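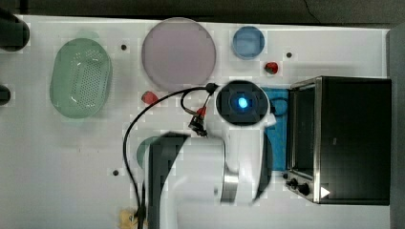 Kitchen table cell, Voddale - arm, dishes and toaster oven

Pre-session checklist, tabletop recording
Site: Clestel, Voddale room
Date: March 15, 2022

1. Table top clean, mounting holes clear - OK
2. Arm base bolts tight - OK. Checked with the long key.
3. Cable has slack through full reach - OK, but watch it! The loop swings wide to the left and could drag a light dish.
4. Gripper closes on a soft object without crushing it - OK
5. Toaster oven unplugged, door swings freely - OK
6. Stop button tested 2 times - OK
7. Blue cloth refolded between episodes - NEEDS WORK. Vary the fold, please. The model learns so much more from messy starts.
8. Disk space for 200 episodes - OK

Comments: Great run last time - 124 episodes kept, and the plate pickups look lovely. Move the small red objects around more. Recheck item 3 at the halfway break.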